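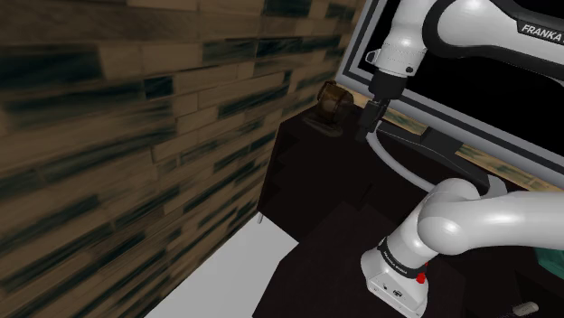 A white robot arm reaches toward a dark brown wooden cabinet beside a plank-paneled wall.

Fedel Press opens call for regional field guide photos

April 2021

Fedel Press is asking amateur and working photographers to send in pictures for a new field guide to the wetland plants of the Skerkau valley. The call opened this month and covers flowers, grasses, sedges and ferns that grow along the river and in the marshes on either side of it.

The publisher plans a first printing of 2,000 copies. It will be the third title in the Fedel pocket series, after the guides to trees and to pond life, and it will use the same small format and rounded corners as the other two.

Most of the text is finished. The species list was settled over the winter, and the editors have gone through the pictures they already hold to see where the gaps are. There are 14 species on the list with no usable photo at all, among them several sedges that flower for a short time and are easy to walk past. A longer list of plants has pictures that would do but could be better. Both lists are posted on the publisher's site and will be updated as pictures are accepted.

Photographers may send up to three pictures of any one species. Files should be full size, with no borders, watermarks or added text. The editors ask for the plant as it stands in the ground, in natural light where possible. Cut stems, potted plants and garden specimens will not be used. Close pictures of leaves and seed heads are welcome along with the flowers, especially for the sedges, where the seed head is often the only way to tell one from another.

Each picture needs a note of the place where it was taken and the month. For rare orchids, the exact spot should be sent to the editors but will be left out of the book. The guide will give only the part of the valley.

Fedel will pay a flat fee for each picture printed, with a higher rate for the cover. Contributors keep the copyright and are free to sell or show the same work elsewhere. Every photographer whose work appears gets a credit next to the picture and a free copy of the book. Pictures that are not chosen will be deleted from the publisher's files once the page layouts are final.

First-time contributors can also have a small set of their pictures looked over before they submit. The editors will hold these review sessions at the Innes Library, in the ground floor reading room. Places have to be booked ahead through the library desk, and people should bring their files on a card or a drive. Prints are fine too, though a digital file will be needed later if the picture is picked.

Layout and color work will be handled by Zaritz, the design shop that did the pond life guide. Readers of that book complained that the greens came out too dark on some pages, and the publisher says test sheets will be run on the new paper stock before any pages are approved.

Early spring plants are the most pressing need - marsh marigold and skunk cabbage are already past their best in the lower valley, though both can still be found higher up. Pictures from earlier years are accepted on the same terms as new ones, as long as the place and month are known.

The submission form, the fee schedule and the two species lists are on the Fedel Press website.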